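# Isau wrist-view grasping: frequently asked questions

Maintained by Perihan Tuncer and Milan Bakker. Last revised March 22, 2022. 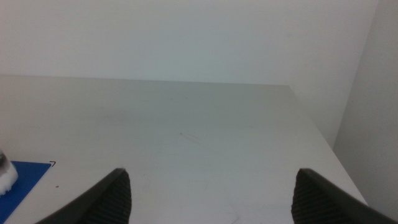
## What does Isau do?

Isau is a method for learning tabletop pick-and-place from wrist camera views only. The policy takes the current view and the gripper opening as input and returns a short sequence of relative motions. It uses no overhead camera and no depth.

## Why are the fingers left in view?

We tried masking them out. The masked policy closed too early on thin objects. With the tips visible, the network can relate finger position to the object directly, and errors in the camera mounting matter less.

## How much training data was used?

The released model was trained on 2000 demonstrations. A smaller model trained on 200 is included for ablation work. Both sets were recorded by teleoperation and checked by Nneka Akpan, who removed episodes with dropped frames or a stalled arm.

## What success rate should I expect?

On the held-out layouts, the full model completed almost 75 percent of trials. A trial counts as complete when the object is released inside the target region and the fingers have cleared it. Regrasps are allowed within the time limit.

## Does it work with plain backgrounds?

Yes, with a caveat. A pale table against white walls gives the encoder few features to track, and position estimates drift during long approach motions. Drift is lower when a table edge or a colored sheet stays in view. We have not tested patterned tables.

## Can I change the finger pads?

You can, but expect to fine-tune. Swapping ribbed pads for smooth ones changes both the grip and the look of the inner finger surface. Fine-tuning on 200 new episodes recovered most of the loss in our tests.

## How does this differ from Altow?

Altow predicts a single grasp pose and hands it to a planner. Isau runs closed loop and replans after every 4 actions. Altow is faster per grasp - Isau tolerates objects that shift during the approach.

## What are the known failures?

- Objects that leave the view before the fingers close
- Soft items that deform under the first contact
- Strong changes in exposure when the wrist tilts toward a light source

## Where do I report a problem?

Open an issue in the project repository and attach the episode log. Calibration questions go to Milan Bakker.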